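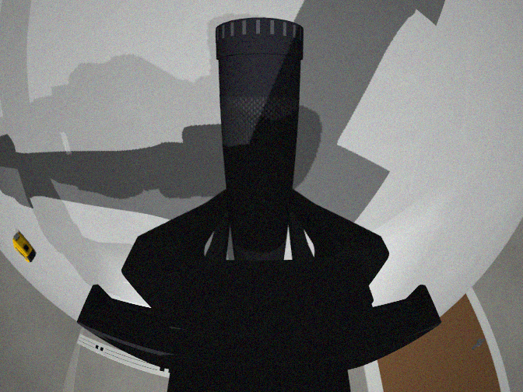

Gripper from behind, fingers open.

I've been using Kelta for two months now, and I think I finally know how I feel about it! If you haven't run into it, it's an app for people who fall in love with a video channel years after everyone else did and want to watch the whole thing from the beginning. You give it a channel, it builds a timeline of every upload, and it remembers where you stopped, even if you fell asleep halfway through (me, most nights).

My test case was Torberg, a channel run by two siblings who started out reading bad fantasy novels aloud in their kitchen and ended up with a podcast, a book of essays and a fan forum with its own slang. There are 295 videos. I'd tried to get through them twice on my own and both times I got lost somewhere in the cookbook era, when they were posting out of order and calling everything "Part One."

Kelta sorted that out in a minute or so. The timeline is lovely – you scroll sideways, and the side projects sit in their own row underneath, so you can see that the podcast launched right when the videos got shorter. There's also a glossary that fans fill in, and it's the reason I now know what a "Dağdelen ending" is. (It's when a story just stops and the reader slams the book shut. Named after a village in the first novel they read. I use it constantly.)

The spoiler setting is the part I'd pay for. Turn it on and the glossary hides anything from videos you haven't reached yet. It missed one big one for me, a joke about the move to Kendley that made no sense until I looked it up and wrecked a surprise, but otherwise it held up great.

Now the grumbling. Search is weak. It only looks at titles, and Torberg titles are mostly nonsense, so finding the episode with the haunted goose took me an entire lunch break. Live streams don't show up unless you add them by hand, and I had 41 of those to add. My thumb was sore! And the phone version forgets your playback speed every time you close it, which drives me up the wall.

Still, I'm up to the second book tour and having a great time. The free version handles one channel, so start there with whichever one you've been meaning to catch up on, and switch the spoiler setting on before you open the glossary.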